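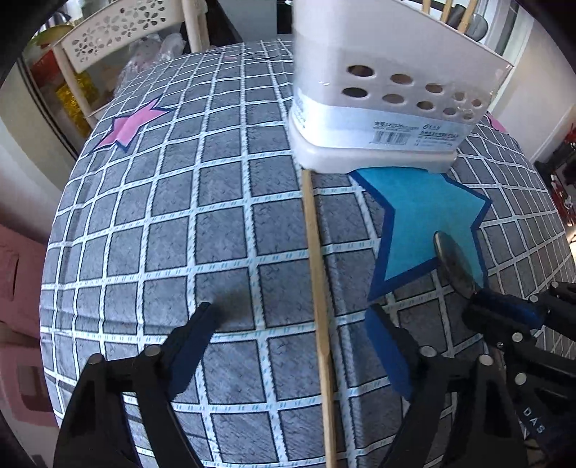
## Section 6: Settling In to the Kitchen and Dining Corner

By now you have the keys, the heat is on, and you've found the light switch behind the refrigerator (everyone looks for it by the door first). This section of your Deriretti handbook takes you through the kitchen and the little dining corner next to it. Set aside an unhurried hour for it, and put the kettle on as soon as you've finished the part about water!

### 6.1 Running the water for the first time

If the apartment has been standing for a few weeks, the water in the pipes has been standing too, so please do this before you drink any or cook with it.

1. Open the cabinet under the sink and find the two shutoff valves. Cold is on the right.
2. Turn both valves counterclockwise until they stop, then bring them back a quarter turn.
3. Unscrew the little mesh cap at the end of the faucet and set it somewhere it won't roll down the drain.
4. Run the cold tap for five minutes, then the hot tap until it comes out properly hot.
5. Rinse the mesh cap, screw it back on by hand, and feel around the joints under the sink with a dry paper towel.

**Note:** A cloudy glass of water that clears from the bottom up is only air. If the color is brown or orange and stays that way after five minutes, close the valves and call the Humance desk at extension 228.

**Caution:** The hot water heater is shared with the bathroom and heats faster than you'd think. Test with a fingertip before you let children wash up.

### 6.2 Putting up the dining table

The Gastel table is stored with its legs off, flat against the wall in the hall closet. It's 41 inches across and heavier than it looks, and while one person can manage it, two will have a nicer time.

1. Lay a blanket on the floor and lower the tabletop onto it, good side down.
2. Fit each leg over its bolt. The legs are all the same, so it doesn't matter which goes where.
3. Thread the wing nuts on loosely, all four of them, before you tighten any.
4. Tighten a little at a time, going across from one leg to the opposite one, the way you would with the wheel of a car.
5. Turn the table upright by lifting from the top. Please don't roll it over on its legs, which puts all the weight on one bolt.
6. Press down on the edge in several places. If it rocks, twist the gray foot at the bottom of the short-feeling leg until the rocking stops.

**Note:** The floor in the dining corner slopes gently toward the balcony (it's an old building and we're fond of it), so you'll need to adjust the feet again if you move the table even a short way.

### 6.3 Cloths, placemats, and hot dishes

The tabletop has an oil finish, and water left sitting on it will leave a ring. A cloth helps, and there are usually a couple in the bottom drawer of the sideboard. You're very welcome to use your own.

- Wipe-clean cloths should be lifted once a week so the finish underneath can breathe. Tuesday is our cleaning day in the common hallways, and plenty of residents simply do it then.
- Cotton cloths can go in the machine on warm with like colors. Shake the crumbs off over the balcony only if you've checked who is sitting below!
- Always put a trivet under pots, whatever kind of cloth you have. Thin coverings pass the heat straight through.
- If a new cloth has sharp creases from the package, turn it over and leave it on the table overnight. Most of the creases will drop out on their own, and you can coax out the rest with a hair dryer on low from a good distance. 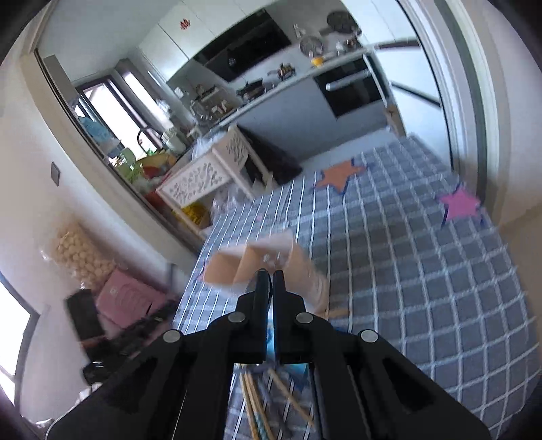

Crafts and homework are perfectly welcome at the table too, with one small request. Glue, craft knives, and permanent markers need a cutting mat or a thick layer of newspaper underneath, and the spare mat is on the top shelf of the closet, behind the ironing board. Pick up small offcuts by hand before you vacuum. The vacuum in your apartment has a narrow hose and sulks terribly if anything long goes up it sideways.

### 6.4 Keeping wooden utensils in good shape

Chopsticks, spoons, and spatulas all want the same simple treatment, whether they came with the apartment or out of your own suitcase.

1. Wash them by hand in warm water with a little dish soap, soon after the meal.
2. Rinse, shake, and pat them with a towel.
3. Stand them up in something with drainage, and leave space between them for air to get through.
4. Once a month or so, rub them with a few drops of food-safe mineral oil and let them rest overnight.

Whatever you stand them in will collect water at the bottom. Empty it every couple of days and give it a scrub with an old toothbrush, paying attention to the corners.

**Caution:** Throw away any wooden utensil with a black spot, a split, or a musty smell. Sanding only hides the trouble for a week or two.

### 6.5 Extra chairs and where to ask

Each apartment comes with two chairs. If you're having company, there are folding ones in the Kim Room on the ground floor, which is open until 9 p.m. Sign the sheet by the door, take what you need, and bring them back by noon the next day. Larger gatherings can borrow the long bench as well, all 57 inches of it, but measure your elevator trip first: it only goes in standing on end, with the cushion taken off.

For a missing wing nut, a wobbly leg that won't settle, or a stain you'd like some advice on, call extension 228 or leave a note in the green box beside the mailboxes. Heating and ventilation are covered in Section 7.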